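2021年3月7日

週末に「Benemel」を最後まで遊んだので、感想を書いておく。12月のセールで買ったまま積んでいた見下ろし型のアクションRPGで、値段は400円だった。クリアまでは25時間。寄り道はそれなりにしたが、図鑑は埋めていない。

話の筋は単純で、主人公は港町ブロットン(Brotton)の見習い測量士。地図から消えた島を探すうちに、町の過去に関わっていく。序盤の会話が長く、最初のダンジョンに入るまでに2時間かかった。文字送りを速くする設定があるので、早めに変えたほうがいい。

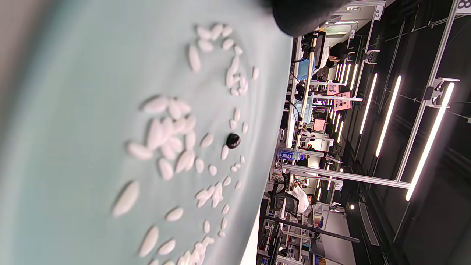

薄緑の台に散らばった白い粒。

戦闘は剣と弓の切り替えが中心になる。剣は出が速いが、三段目のあとの隙が大きい。自分は二段で止めて横に避ける動きをずっと繰り返していた。弓は中盤で強化するまでほとんど役に立たない。ボスは全体に硬めで、特に灯台の二戦目は攻撃の予兆が見づらく、何度もやり直した。直前のセーブ地点が遠いのもつらい。
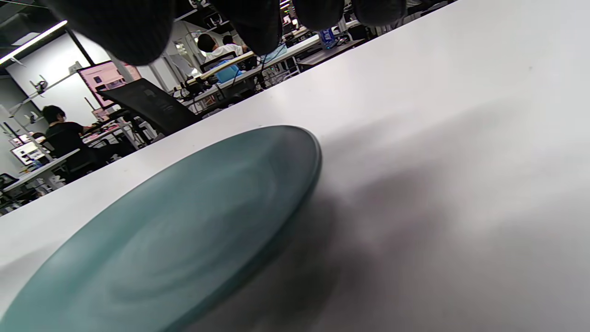

灯台のボスは弓を捨てて盾を持っていけば楽でした、とコメント欄でQuinteroさん。盾で受けると相手の突進が止まるらしい。自分は盾を倉庫に入れたまま終わったので、二周目で試すつもりでいる。

音楽は町の曲がよかった。昼と夜で編成が変わり、夜は弦だけになる。反対に洞窟の曲は短いループで、長く潜っていると飽きる。効果音の音量は別に下げられる。 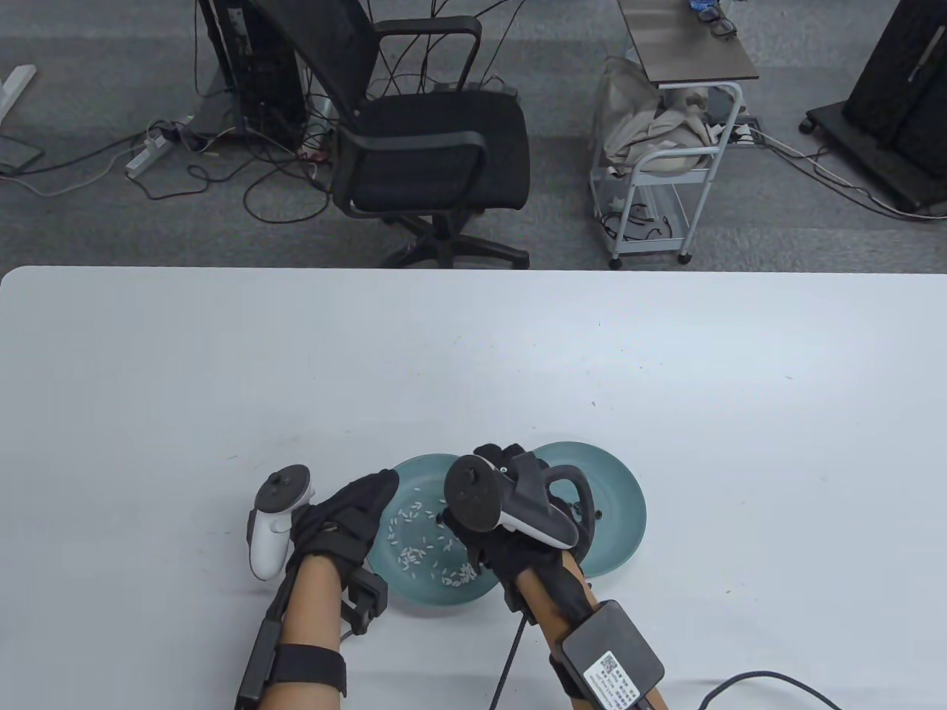

前作の「Henden」を遊んでいなくても話は分かるのか。本筋は分かる。Hendenの登場人物が二人出てくるが、酒場で本人たちが事情を説明してくれるし、聞かずに進めても困る場面はなかった。

動作はPC版でおおむね60fpsを保っていた。雨の日の港だけ少し重くなる。落ちたのは一度で、オートセーブが効いていて被害はなかった。パッドの設定は自由に変えられるが、地図の開閉だけボタンが固定になっている。ここは直してほしい。

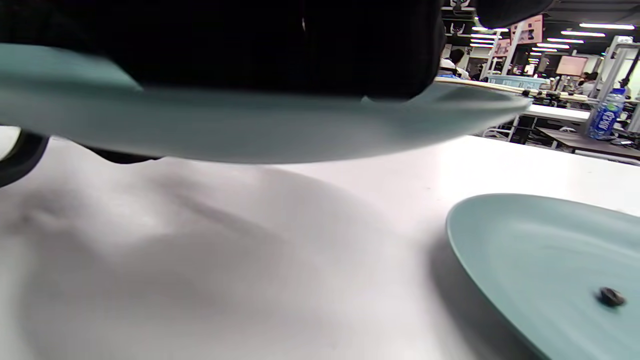
淡い青緑の皿と白い台。

終盤の展開は急ぎ足で、島に着いてからはほぼ一本道だった。それでも測量の仕組みは面白く、地図の空白が自分の歩いた分だけ埋まっていくのは最後まで楽しめた。追加シナリオは未購入。次はHendenを先にやるか、Benemelの二周目に入るかで迷っている。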